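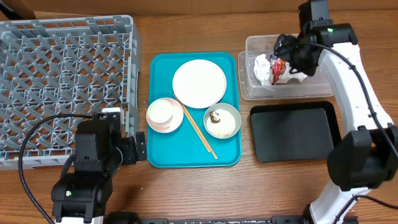
Lunura is the hiring kit I wanted when I was first asked to find a machine learning engineer for a small company with no machine learning people in it. It comes as a ring binder, a box of question cards and a set of files to download, and I write and pack the whole thing myself. You want the job laid out in front of you before you begin, a bit like a wooden table with the grey dish rack standing empty and the turquoise tray in the middle, everything in reach and the little white cup already on its saucer. So the binder opens flat, the cards have their own box and there's a single sheet at the front that tells you which bit to pick up first.

## Who I made it for

Small and middling firms, mostly. If you've got a recruitment department and a research lab you already know all this (and you can probably outbid everyone else in the room anyway). I had in mind the person who runs a team of ordinary software developers, has been told to "get some AI in", and has no idea whether the CV on the desk is brilliant or padded. I've been that person! I once spent a whole May interviewing for a job I'd described so badly that half the candidates thought they'd be doing research and the other half thought they'd be tidying spreadsheets.

It works for charities and councils too, though you'll want to skip the chapter on share options.

## What's in the box

- **The binder.** Made by Fastetti, with a proper lever that doesn't pinch. Chapters on working out what you need, writing the advert, reading CVs, interviewing, making an offer, and the first few months.
- **The question cards.** 548 of them, sorted by subject and by how senior the job is. Each has the question on the front, and on the back what a decent answer tends to cover, in plain words.
- **The scoring sheets.** On a pad, with space for notes. Everyone on your panel fills theirs in before anybody talks.
- **The files.** Adverts, offer letters and scoring sheets that you can edit, in the usual office formats. The link is on the inside cover.

You don't need to be technical to use the cards, but I'd sit in with somebody who can at least write code. A good candidate will wander off the back of the card quite quickly, and you want one person in the room who can follow.

## The three editions

**Lunura** is the standard one, for hiring one or two people. Start with this if you're not sure.

**Lunura Tamuno** is for growing your own. It swaps most of the advert chapter for a section on spotting people you already employ who could move across, and how to give them time to learn without their old job landing on them every afternoon. I think it's the better route for a lot of firms and I wish more of them tried it – the people who know your data best are very often already in the building, doing something else.

**Lunura Novus** is for graduates and first jobs. Gentler questions, a much shorter task to set them, and a page on what to do when your new starter gets a call from a big company after six weeks. (They will get the call. Have the pay conversation early.)

You can upgrade from standard to either of the others later and I'll only charge you the difference.

## Things I get asked

**Does it tell me what to pay?** It shows you how to work out a range, but I don't print salaries. They go out of date faster than I can get to the printer.

**Can I copy the cards?** Within your own company, yes, copy away. Please don't put them on the web, as candidates can search too.

**Does it cover hiring from abroad?** A little. There's a checklist of what to ask your solicitor, and I've stopped there on purpose. Visa rules are not something to learn from a ring binder.

**Is there a version without the binder?** Not at the moment. I tried selling just the files and people never opened them.

**What about take-home tasks?** Keep them short and pay for anything longer than an evening. Sample tasks are in the files, with a marking guide for each.

## Ordering and stock

The first print run was 1,000 sets and I'm still working through it, so anything you order now is the first edition with the corrections slip tucked in the front. When the second edition is ready, first edition owners get the new pages at the cost of postage.

Orders go out twice a week. It's a heavy parcel and won't go through a letterbox, so a work address is usually best. If the binder arrives bent, send me a photo and I'll post another one.

Page last updated Sunday, August 19, 2018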